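Setting Up a Toy Sandwich Tray for Sorting Play

Clear the table first and wipe it down. You need a round tray, a plain plate and a set of toy sandwich pieces. I keep the pieces in a Vikadberg bin on the shelf.

1. Put the tray where everyone can reach it.
2. Lay the flat pieces around the outer rim, one by one. Keep the colors apart. Red should not sit next to red.

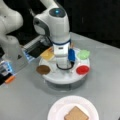
3. Leave the middle of the tray clear of food. Small pieces slide together there and end up in a pile.
4. Set the plate to the left of the tray. Start with it bare.
5. Call the order from the bottom up: bread, patty, cheese, tomato, lettuce, bread. Younger children do better with 4 pieces. By age 7 most can manage the full stack from memory.

If you use a divided tray, the pieces can rest across the rim. They are easier to pick up that way than from down in the wedges. 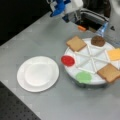 Page last changed: August, by Kristóf Pap

6. When the sandwich is done, take it apart from the top and put each piece back in its place on the rim.

Wash the pieces in warm soapy water and let them dry on a towel before they go back in the bin.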